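Etarura work mat for two-arm tables: product page and rules of good use
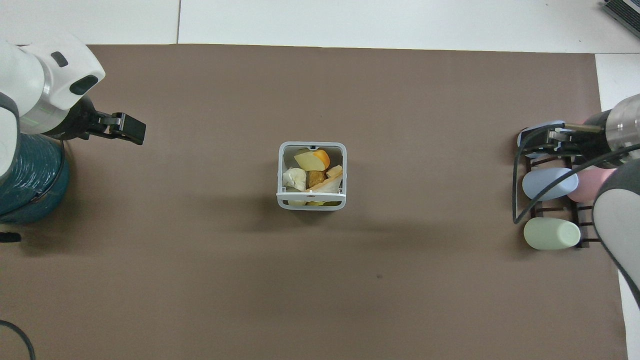
Photo: Lucimara Lopes / Brornar

The Etarura is a brown paper mat for tables where two robot arms share one working area. It gives the cameras a plain background and shows the people at the table where the shared zone begins. Brornar sells it in packs of 20 sheets. Each pack includes the rules below, printed on one card.

What the mat is for

Food items in an open basket, bottles in a rack, small parts in a tray: all such work is suitable. The mat is not a safety device. It does not replace the emergency stop, the speed limit in the controller or your own risk assessment.

Rules for the table

1. Place the mat flat and fix its corners before the arms get power.
2. Put the shared basket in the middle, where both grippers can come to it from the side.
3. Only one gripper may be inside the basket at a time. The other one waits outside the rim.
4. Lead the cables to the outer edges when the table allows it. If a cable must cross a corner of the mat, keep it out of the path of both wrists.
5. Keep food items and cleaning products in separate holders. Never put a bottle in the food basket, also if the bottle is empty.
6. During setup, limit the tool speed to 400 mm per second.
7. Hands stay away from the mat while any arm is enabled. To correct an item, stop both arms first.

Changing the sheet

Change the sheet after 18 hours of work, or sooner if it has a tear or a fold. A fold of 7 mm can already catch a fingertip of the gripper. Write the month of change on the back of the sheet.

Compatibility

The mat was tested by Tuấn Âu and Marisol Cáceres with parallel grippers. For suction tools please ask us before ordering, we have not so much experience with them.

Ordering and questions

Packs are available from Brornar and from our reseller Ullico. Questions about the rules card go to Žydrūnas Petrauskas in technical support.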